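The Flat at Flirkmont

I got the flat because I was the only one who turned up to the viewing. There'd been a burst main on the hill and the buses had all been sent round the other way, and I only made it because I'd got off at the wrong stop and was already walking. So that's how I came to live at the top of Flirkmont House, which sounds grand, and isn't, with a key that stuck and a view of the back of a tyre place.

The man who showed me round was called Thiện Đinh and he wasn't an agent. He was the previous tenant. The agents (a firm called Ivero, who I never once managed to speak to in the flesh) had asked him to do it as he was going to be in anyway, packing. He had a cold. He kept saying sorry and going off to blow his nose in the bathroom, and I'd be left standing there looking at somebody else's boxes and trying to seem like a person with references.

"The kitchen's the best bit," he said, when he came back.

It was, too. It was a nice plain kitchen with a lot of pale wood in it, and after the brown carpet in the hall I could have lain down on the worktop and gone to sleep.

"There's a noise," he said. "I should tell you about the noise."
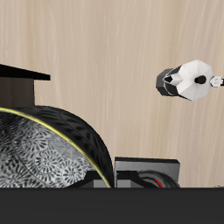
The noise

It came at night, he said, and it was like someone humming with their mouth shut. It wasn't every night. He'd thought it was the pipes, then the fridge, then the people downstairs, and then he'd unplugged the fridge and the people downstairs had moved to Portugal and it still went on. He'd got used to it. He told me he'd slept badly at his sister's over Christmas, it was so quiet there.

I said I didn't mind a noise. I'd have said I didn't mind a tiger. I had 3,000 pounds in the bank and a mattress at my cousin's that I was very keen to get off.

So I moved in, in May, with two suitcases and a lamp. Thiện had left me some bits in the kitchen which he said he couldn't be bothered to carry down the stairs, and a note with the boiler instructions on it, and at the bottom of the note he'd written "It likes company", underlined, and I took that to mean the boiler.

The first week there was nothing at all. I remember being a bit let down. I'd lie there with the window open listening as hard as I could and all I'd get was the tyre place's sign creaking and, once, a fox. I bought a rug. I painted the bathroom a green that had looked much better on the card. I rang my mum and told her it was lovely and she said was it damp, and I said no, and she said they all say that.

Then on the second Sunday-ish sort of night, you know the kind, when you've got work in the morning and you've eaten toast for tea and you feel like you're twelve, I was sitting up in the kitchen with all the lights off except the little one over the cooker. And it started.

I want to get this right. It was a hum, yes, but it had a tune. Not a good one! It went up a bit and along a bit and then it seemed to lose its place and go back to the start, like my grandad doing the washing up. I sat very still. I wasn't frightened, which surprised me, as I'm frightened of most things, moths included.

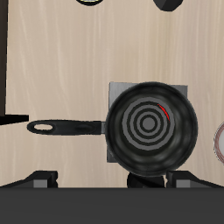

After a while I got hungry, the way you do when you've been sitting still in the dark, so I made myself an egg. And when I put the egg on, the humming stopped. Dead. I stood there with the spatula. I said, out loud, like a fool, "Don't stop for me."

And it carried on.

Well, after that we sort of got on. I'd come in from work and put my bag down and say something or other, what a day, or you wouldn't believe the queue at the chemist's, and if it was in the mood there'd be a bit of humming from over by the window, or sometimes from inside the cupboard where the hoover lived. It didn't like the radio. It didn't care for my friend Jo either, I'm sorry to say, and went quiet the whole weekend she stayed, and then hummed half the night when she'd gone as if it had been holding its breath.

I started working out the tune. I'd had piano lessons as a child, just enough to be annoying, and I'd pick it out on the table with one finger and try to guess where it was meant to go. It always broke off at the same place. Up, along, up again, and then that little stumble. I got so I'd be doing it at work. The woman on the next desk asked me to stop. I was at Flotilico then, doing the invoices, and it wasn't a humming sort of office.

In the end I did what I should have done at the start and asked Thiện. I still had his number from the boiler note. I wrote out a long message and deleted it and wrote a short one, and all it said was "Does it have an ending?"

He rang me straight back. His cold had gone. He had a much nicer voice without it.

"You can hear the tune?" he said.

"Can't you?"

"I only ever got the hum," he said. "I'm tone deaf. My whole family says so." And then he was quiet for a bit and said, "What's it like?"

So I hummed it to him down the phone, with my face going scarlet, standing in the hall on that awful carpet. And when I got to the place where it always broke off, he said hang on. He said could he ring me back. He didn't ring back that night, or the next, and I decided I'd made a complete idiot of myself and that was that.
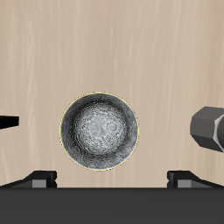 Two weeks went by. The flat was very quiet in those two weeks, I noticed that, I got three or four bars out of it at most. I thought perhaps it was sulking. I thought perhaps I was. I went round to my cousin's and complained about it all and he said, so your ghost's not talking to you and neither is this bloke, and I said it wasn't a ghost, and he said what is it then, and I had nothing to say to that so I ate his crisps.

When the buzzer went it was gone nine at night and raining. I looked out and there was Thiện on the step with a tiny old woman in a see-through rain hat.

"This is Mrs Quách," he said, when they'd got to the top, and all of us were puffing. "She lived here before me. I had to write to her, she's not on the phone. I'd kept her post, so I had the address."

Mrs Quách had a good look at the green bathroom as she went by and made no remark. She walked into the kitchen as if she'd only popped out for milk. She took off the rain hat, shook it over the sink and put her hand flat on the wall by the window, and she said, "Still here, then."

I offered everyone coffee. I couldn't think what else to do.
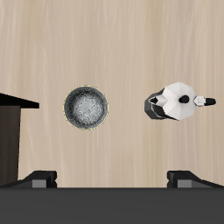
What Mrs Quách told us

She'd had the flat for years and years, and it had hummed when she came to it. She hadn't any idea what it was and she'd never asked. "It's not my business," she said, blowing on her cup. But the tune was hers. She used to sing it over the ironing, a song from when she was small, and she'd forgotten the last line somewhere along the way. So every time she got there she'd stop and start again, and it had learned it off her like that, with the hole in.

"You taught it wrong," said Thiện.

"I taught it what I had," she said, quite sharp.

Then she put her cup down. She said that when his letter came she'd sat on her bed at her daughter's and it had just arrived in her head, the end of it, all in one go, after all that time. She'd had to come and tell it. Her daughter had thought she was going to the doctor's.

She sang it through. She had a thin, scratchy sort of voice and she had to stop once to cough. The last line went down where I'd always thought it would go up. Thiện looked at the floor. When she'd finished we all waited, and the rain came down on the tyre place, and nothing happened whatsoever.

"It's shy of him," said Mrs Quách. "It always was, I expect. Great big feet."

We put her in a taxi. Thiện went with her to see her in safely, and then came all the way back up because he'd left his scarf, or he said he had. He was in the hall with one arm in his coat when it started, over by the window, very low. Up and along, and up again. I grabbed hold of his sleeve.

"What?" he whispered. "What's it doing?"

"Shh," I said. "It's nearly at the end."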